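Course Materials / Automation Planning / Unit 5

November - Course staff, Vaughan

Unit 5 handout: budgeting for hand-held gripper equipment

This handout covers how to write an equipment request for a manipulation project in which people collect the demonstrations by hand and a robot arm comes later, if it comes at all. Read it before the planning session and bring a draft request. The worked case is the Pleledura project, which sorts household containers and lids.

5.1 Scope of the purchase

Start with the task list and work backward to the equipment. A request that opens with a catalog page is usually returned. For each task, write down what is handled, how wide and how heavy it is, what its surface is like, and whether one hand can do the job. Two-handed tasks double the number of grippers and more than double the spare parts, as the two units rarely wear at the same rate.

Pleledura listed its tasks under three headings: open and close, move into or out of a basket, and stack. Most of the objects were kitchen plastics. Smooth, clear walls are hard to hold and hard for a camera to see, and both facts have a price. The first shows up under finger pads, the second under lighting and camera selection.

5.2 Capital items

Capital items are those expected to last the whole project. For a hand-held setup they are the gripper bodies, the cameras, the recording computer and the storage. In the worked case the grippers were quoted by Histemer at $900 each. The request was for a working pair and one complete spare, so $2,700 before shipping.

The spare was questioned in review. The argument for it is lead time. If a finger linkage fails and the supplier needs several weeks to send a new one, the operator's time is still on the payroll and the schedule slips by the full wait. Compare the cost of the spare with the cost of one idle operator over the lead time, and put both numbers in the request. In most cases the spare is cheaper.

Do not budget for a robot arm in the same line. Arms carry their own costs (mounting, guarding, controller, floor space, safety review) and should be a separate request with its own approval date.

5.3 Consumables

Consumables are the part most often left out. Finger pads come first. The grippers in this course use a fuzzy black pad at the fingertip, and the pad edges fray with use. A frayed pad may still grip, but it no longer matches the one used in earlier recordings, and the mismatch is difficult to correct afterward.

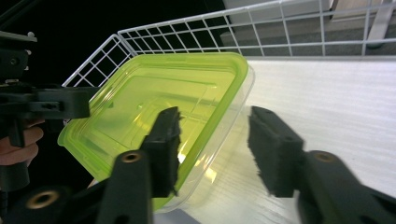 Wanodine, commenting on an earlier draft of this handout, objected that pads should not be treated as a yearly lump sum at all. Their view is that pads belong to the session count: fix a replacement interval, divide the planned sessions by it, multiply by two fingers per gripper, and let the figure move when the schedule moves. A lump sum gets spent in the first quarter and then people run worn pads to the end of the year.

The comment is accepted and the method below follows it.

Worked figure. Planned sessions: 205. Replacement interval: every 5 sessions, which gives 41 changes. Two grippers with two fingers each makes four pads per change, or 164 pads. Add a margin for pads damaged in fitting and round up to the supplier's pack size. State the interval in the request, so that a reviewer who disagrees can change one number and see the result.

Other consumables to list:

Screws and small fasteners, in the sizes used on the gripper body
Pivot bushings, if the supplier sells them separately
Cleaning cloths and a cleaner that does not haze clear plastic
Test objects, including replacements for cracked lids and bases
Labels and storage bins

5.4 Test objects and fixtures

Test objects look too cheap to budget for and are often bought on a personal card. This causes two problems. The purchases are not recorded, and when an object has to be replaced the same model may be out of stock. Buy duplicates at the start. For containers, buy the lids and bases as complete sets from one batch, and keep one set unopened.

Fixtures are the baskets, trays and surfaces on which the work is done. Wire baskets are a common choice in this course. Check that the gripper fingers can reach inside without striking the rail, and measure the opening before ordering. A basket that is too narrow by a finger's width will be returned, and the return freight may exceed its price.

5.5 Contingency and ceiling

Requests under $2,000 can be approved at course level. The worked case is above that limit on grippers alone and goes to the department. Splitting a request to stay under the limit is not permitted - reviewers do compare dates and suppliers.

Show contingency as its own line and tie it to named risks: lead time, pad wear, price changes between quote and order. A flat percentage with no explanation will be cut first.

5.6 For the planning session

Bring a task list with object sizes, a capital table with quote dates, a consumables table with the replacement interval shown, and a short note on which item you would drop if the budget were reduced. Drafts without the replacement interval will be sent back for revision.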